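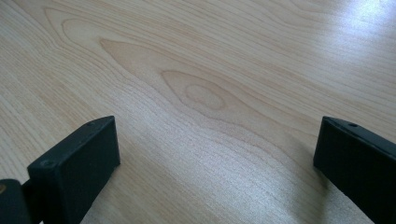 Wood grain on a pale, light-colored surface.

How to Read a Human Rights Treaty Without Being Fooled by It

Governments love signing treaties. Keeping them is another matter, and the text usually tells you early on how much wriggle room was left. I teach this to first-year students at Sumstead, and most of them begin by quoting the preamble. Skip the preamble. It binds very little and it was written to sound good.

Start with the verbs. "Shall ensure" is a duty. "Shall take appropriate steps" is a duty with a hole in it. "Recognizes the importance of" is close to nothing, whatever the press release said. Mark every verb that has a state as its subject and see how many you would want to rely on in court.

Next, find the limitation clauses. They often sit in the second or third paragraph of an article, after the generous part. Look for "public order," "national security" and "morals." Ask who gets to decide what those words mean. If the treaty doesn't say, assume the government will try.

Then check the reservations, which are kept apart from the main text. A state can ratify and still exempt itself from the article you care about. Anika Fitzsimmons once handed me a 24-page student paper praising a country's record under an article it had never accepted. Four minutes with the reservations list would have saved her the trouble - and me the reading.

Last, look at enforcement. Is there a body that hears complaints from individuals, or does it only read reports that states write about themselves? Are its findings binding? Many complaint procedures are optional and need a separate signature, so look that up too.

Write your notes in under 300 words. If you need more, you are probably quoting the preamble again.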